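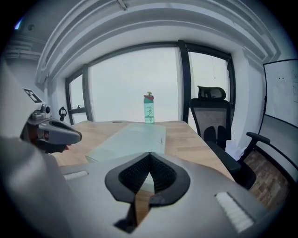

Fig. 1. A light wooden table by the windows, with glass panel, bottle and office chair.

Workspace Basics, Handout 5: The Surface and What Lands on It
Archie Menzies, January 23, 2020

14 comments | 2 shares

Last session we did lighting, and several of you went home and bought lamps. This session is free.

Start with the table. Wood with a visible grain is forgiving of crumbs and unforgiving of mugs. The small dark oval near the far edge in Fig. 1 is a grommet. Cables go through it. In the Gitavbridge survey we read in August, most owners had never put anything through theirs, and one had been using it for olive pits.

Glass. A flat panel laid on a table, like the pale green-tinted one in the figure, can be a writing surface, a protector or a thing you meant to put somewhere else. Decide which. If it stays, wipe it before you wipe the wood, and lift it now and then, as grit underneath will scratch both. Sliding does not count as lifting.

Drinks. A bottle with a lid beats an open cup every time. Keep it toward the back, as in the figure, where your elbow has to make a special trip.

Chairs. Mesh back, headrest, armrests: fine. Check that the armrests clear the table edge before you fall in love. The Rindel case (reading pack, section 2) is 300 words on a man who didn't check, and you should read all of them.

Look at the crumpled white item against the side of the chair. Paper or fabric, I won't commit. Every workspace has one. Our rule for the term: if it is paper, file it or bin it; if it is fabric, wash it. "Later" is not a category.

For next time: draw your own table from above, including the parts you'd rather leave out.

Related handouts
Lamps, and Why You Bought Two
The Rindel Armrest Case
Grerkar Shelving: A Cautious Introduction
Eskildsen on Drawers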